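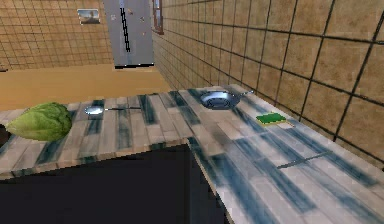

Page 3 of 81

Stirgate Community Help – Building and Construction – Prefabricated Units

Shower rooms delivered as finished pods: who signs off the concealed plumbing?

Posted by Costel Kolev

I serve as owner's representative for a student housing project of 70 apartments, now in the early stages of design review. The builder has proposed that all shower rooms and kitchens be made off site by Nustis and lifted into the building floor by floor. Our board is generally in favor. However, the local building department has asked for a written statement of who will inspect the pipes and wiring that are closed up at the plant before the units are shipped. Our usual inspector does not travel outside the county.

I would be grateful for advice on two points. First, is it normal for the plant inspection to be accepted in place of a site inspection? Second, at what stage should the water lines be pressure tested, and by whom? The draft contract mentions a test "prior to handover" and gives no further detail. 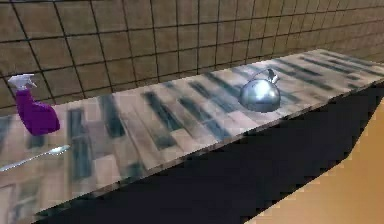

The builder expects to order the first units in November, so the contract wording will need to be settled before then. Any sample language would be welcome.

3 replies

Posted by Eamon Doherty

The answer to your first point depends on the state in which the building stands. Many states run a program for factory-built components, under which an approved outside agency inspects the work at the plant and a label or certificate is fixed to each unit. Where such a program applies, the local inspector generally limits his or her review to the connections made on site. Where it does not, the local department may ask for open walls, and you should obtain its position in writing before any unit is closed up.

With regard to testing, I would advise two separate tests. The first takes place at the plant, with the walls open, and is witnessed by the inspection agency. The second takes place after the unit has been set and before it is connected to the risers. A pod is lifted, trucked and lifted again, and a joint that held at the plant may not hold on arrival. "Prior to handover" is too loose. The contract should name both tests, the pressure, the length of time it must be held, and the party who bears the cost of opening a wall if the second test fails.

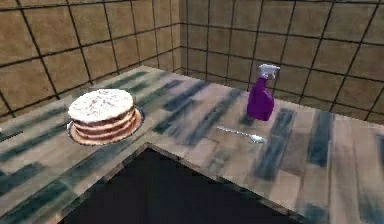 The kitchens deserve the same care, and in my experience the drawings for them are often thinner than those for the shower rooms. Ask for a dimensioned plan of every wall that carries tile. In an L-shaped layout with a wood-plank counter set against two tiled walls, the inside corner is where small errors in the unit will show, as the grout lines on both walls run to the same vertical seam. State the allowed tolerance at that corner, and state whether it is measured at the plant or after setting. On the Dolelen project, where I reviewed submittals, this single line was missing and led to a long exchange of letters.

Posted by Ciarán Cronin

We had pods on our job and had no trouble. Ask the builder, they will know.

Posted by Gearóid Mac Suibhne

I agree with Mr. Doherty on the two tests and would add a note on records. Each unit should carry a number that appears on the plant inspection report, the shipping list and the floor plan. Photographs of the open walls should be filed under that number. On a larger scheme of 512 units we found that the reports had been filed by date of manufacture, and it took considerable effort to match a leaking valve to its paperwork.

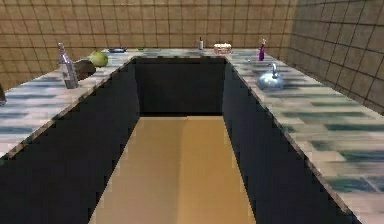

You should also settle access for later repair. Some makers close the service side of the pod completely, so that a valve can be reached only from the neighboring apartment. Request a removable panel facing the corridor – and have the fire rating of that panel confirmed by the architect, as it may form part of a rated wall.

As for sample language, the following has served us well: "No unit shall be closed until the agency has witnessed and recorded a pressure test. No unit shall be connected until a second test has been witnessed by the owner's representative."

Posted by Costel Kolev

Thank you for these replies. I have sent the suggested wording to our attorney and have written to the building department regarding the state program. I will post its response in this thread when it is received.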